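Consumer Claims, Week 8: Who Counted the Loads?

Read the Dravetti detergent study before class. It says clothes washed cold keep their color "up to twice as long." Up to. Twice as long as what?

They mailed out 684 surveys and got 561 back. Fine return rate. But people were asked to remember how faded a shirt was in January. I can't do that, and I doubt you can.

Laundry, colors mixed

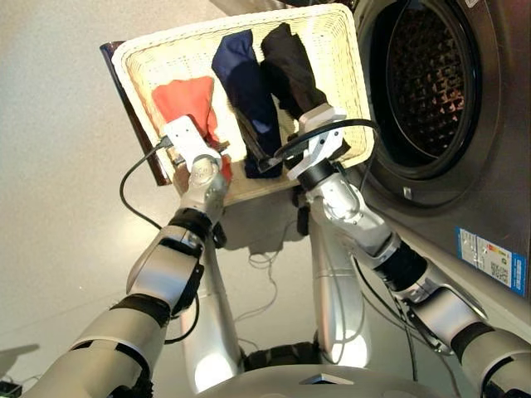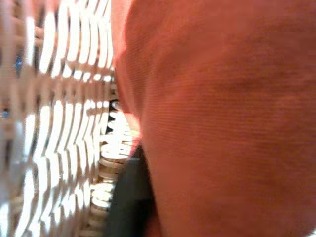
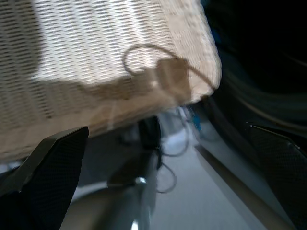
Iglesias defends the study on the grounds that memory errors cancel out. Maybe, if they run both ways. People who paid extra for Dravetti have a motive to see brighter shirts, and that error runs one way only.

Rebane's reply (in the packet) is better but leans on a lab test of a single dye. Don't let her off easy either.

For discussion: what would a fair comparison group look like? Who should pay for it? Bring one "up to" claim from a package at home.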